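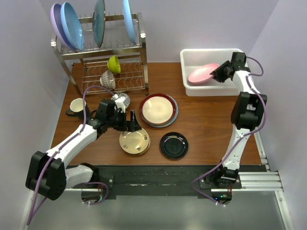

3. Method

Our project compared two ways of training a two-armed setup to sort dishes. In the first, the policy learned from demonstrations where each arm worked alone and the other stayed parked. In the second, both arms were free to move during the same demonstration. We kept the dish rack at the back left and a white bin at the back right for every trial, so that one arm could be holding a plate at the bin while the other was over the plates on the table. Stacked plates were included on purpose, as our first tests in July used only single plates and the results told us very little.

We recorded 1000 demonstrations in total. Of these, 900 were used for training and 100 were held back. Each policy was trained 4 times with different random seeds. Liesbeth Verbruggen wrote the training code, which is based on the Erkis controller from last year's group.

4. Results

The two-arm policy finished the task faster, but it dropped more plates. Most drops came right after the gripper closed on the rim of a plate that had another plate under it. The one-arm policy was slow and rarely dropped anything. Bowls lying on their sides gave both policies trouble, and we did not find a fix for this.

We also tried the Tornside planner for collision checks. It stopped the arms too often to be useful, so those runs are left out of the comparison and listed in Appendix B.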